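Section 6. Working in family rooms

This section is for room attendants and shift leads at Surstead who work with the Drever two-arm unit on the family floor. It covers starting a room, handing tasks to the unit, working while guests are present, and closing the room out. Charging and transport are in Section 4. Arm calibration is in Section 5 and is done by the shift lead only.

6.1 What the unit does and what stays with you

The Drever picks up and places soft items and light furniture. In a family room that means cushions, folded throws, children's chairs and toys. It doesn't make beds, clean bathrooms, handle glass, or touch guests' luggage or clothing.

Before the unit came to the floor, one attendant did the whole room from door to window. The work is now split. The unit resets the seating area while the attendant does the bathroom, beds and surfaces, and the attendant checks the seating area before leaving. You are still the person who signs for the room. If a cushion is on the wrong sofa at inspection, the inspection sheet goes to the attendant and not to the unit, so look before you sign.

Attendants who took part in the October trial reported less bending and lifting, and more walking back and forth to answer prompts on the tablet. The prompt settings in 6.6 were changed after that trial. Sibel Sezer, who leads the family floor, keeps a list of prompts that come up too often. Add to it when you see one.

Note: The time allowed for a family room has not been shortened. The plan on your tablet shows the same number of minutes as the paper plan did.

6.2 Before you enter

1. Check the battery bar on the tablet. Do not start a room if it is in the red.
2. Look at both grippers. The fingers should open and close evenly and have no lint or hair caught between them.
3. Check that the arm cables hang in their normal curve and are not twisted around the arm.
4. Wipe the camera covers with the dry cloth from the side pocket. Do not use glass spray.
5. Knock, and wait. If guests are in the room, ask whether they want the seating area done now or later.
6. If they say later, mark the room DEFER. The unit moves it down your list by itself.

Caution: Never send the unit through a door ahead of you, including when the room is marked vacant.

6.3 Choosing a mode

There are two modes on the family floor.

SOLO is for vacant rooms. The unit works through the seating area from the saved layout while you work elsewhere in the same room. You must stay inside the room. If you step out into the hall, press PAUSE first.

ASSIST is for occupied rooms. The arms move at reduced speed, and the unit asks for an OK before each pick. You stand where you can see both arms and the guests. Do no other work while ASSIST is running. This was the point most attendants raised during training — it feels like standing idle. It counts as work time and is logged that way.

Caution: Do not use SOLO in an occupied room, even if the guests are asleep or on the far side of it. The mode is chosen by you. The unit will not correct it.

6.4 Setting up the seating area

1. Wheel the unit to the edge of the seating area and set the brake.
2. Move phones, cups, glasses and anything with a cord to the table.
3. Look at the floor. Blankets on the floor are common in family rooms and the base must not roll over one. If a guest is using the blanket, leave it alone and plan the path around it.
4. Tap SCAN. The unit turns its head once across the area and lists what it has found.
5. Read the list. Cross out anything that belongs to a guest. Suitcases are crossed out by default, but clothing laid over a sofa back sometimes shows up as THROW and must be crossed out by hand.
6. Tap each remaining item and confirm where it goes.
7. Release the brake and choose the mode.

Note: If the list shows an item you can't find in the room, delete it and scan again. Do not guess.

6.5 Picking and placing

Small chairs are taken with one gripper. The unit brings the open fingers in on either side of the chair and stops before closing. In ASSIST you get a prompt at this stop. Look past the chair as well as at it, and check that the space the chair will be lifted through is free. If a child is lying or sitting nearby, press HOLD and move the chair yourself.

Cushions are taken with both arms, one at each end. Small ones can be taken with one arm, but the result is usually crooked and the unit will ask to try again. 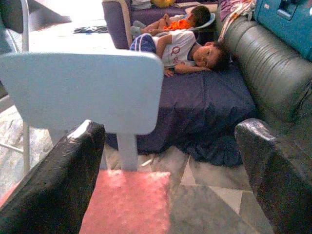
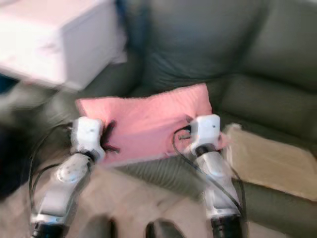
First picture: a small chair between the fingers, seen from the wrist camera. Second picture: a cushion held from both ends on the sofa.

To run a pick in ASSIST:

1. Wait for the prompt. The item name is shown at the top and the planned direction of travel under it.
2. Check the item, then the direction, then the people.
3. Tap OK to let the fingers close. Tap HOLD if you want the arms to stay where they are. Tap BACK to open the fingers and return the arms to rest.
4. Keep your hand near the tablet until the item has been set down.
5. When the unit shows PLACED, check the item. If it has landed on top of something, lift it off by hand. Do not ask the unit to redo it.

Caution: Do not pull on an item that is in the grippers. Tap BACK and wait for the fingers to open fully.

Caution: Do not reach between the arms while they share an item. If one end slips, the free arm stops at once, but the other may finish a short movement before it does.

Straightening a throw or smoothing a seat is still hand work. The unit can put a folded cloth down flat but it can't take out a turned corner.

6.6 Prompts and sounds

The unit has one spoken prompt, "Please check," and one tone. The tone means it has finished. Both can be switched off for rooms where guests are resting:

1. Open SOUND on the tablet.
2. Choose QUIET. The prompts then appear on the screen and the tablet vibrates.
3. Keep the tablet in your hand or your apron pocket. Do not leave it on the table in QUIET.

QUIET ends when you close the room. You have to choose it again for the next one.

If more than one prompt arrives for the same item, the layout is probably out of date. Finish the item by hand and tell the shift lead. Layouts are updated by Nuno Sequeira on the Torkum support desk, normally before the next morning shift.

6.7 Talking with guests

Guests ask about the unit, and children ask the most. You don't need to give a demonstration. Say what it is going to pick up, and ask people to stay where they are until it has put the item down. If a guest asks whether it records, the answer is that the cameras are used to guide the arms and that the front desk has the full notice in print. Do not answer further than that from memory.

If a guest would prefer that the unit not come in, mark the room HAND and do the seating area yourself. No explanation is required on the form. The tablet adds the extra minutes to your plan. If it doesn't, enter code 663 in the notes line and the shift lead will add them.

6.8 If something goes wrong

Arm stops and shows 979: the gripper has closed without finding the item. Tap BACK, move the item a little toward the center of the seat, and try once more. After a second 979, do the item by hand.

Arm stops with no message: press the red button on the base, wait for the lights to go out, and move the unit clear with the handle. Do not push the arms by hand to fold them. Leave it in the service bay with the tag on.

Item torn or marked: keep it, bag it, and write the room on the bag. Linen damage by the unit is not charged to the attendant's record.

Contact with a person: press the red button, stay with the person, and call the shift lead from the room phone. Fill in the contact report even if the person says it was nothing. The unit stays out of use until the lead has released it in writing.

6.9 Closing the room

1. Tap ARMS TO REST and wait until both arms have stopped.
2. Walk the seating area. Compare it with the layout card inside the closet door.
3. In an occupied room, put moved chairs back where the guests had them unless they tell you otherwise. The card does not apply.
4. Set right anything that is off.
5. Tap CLOSE and sign.
6. Roll the unit out behind you, with the brake handle in your hand the whole way.

Finger service is due at 3,000 picks per arm. The counter is under STATUS, and the left and right arms are counted separately. When either one turns yellow, finish the room you are in and take the unit to the service bay. Spare fingers are supplied by Taşdemir and are stored in the gray drawer, left and right in separate boxes. Attendants don't fit them. See Section 8.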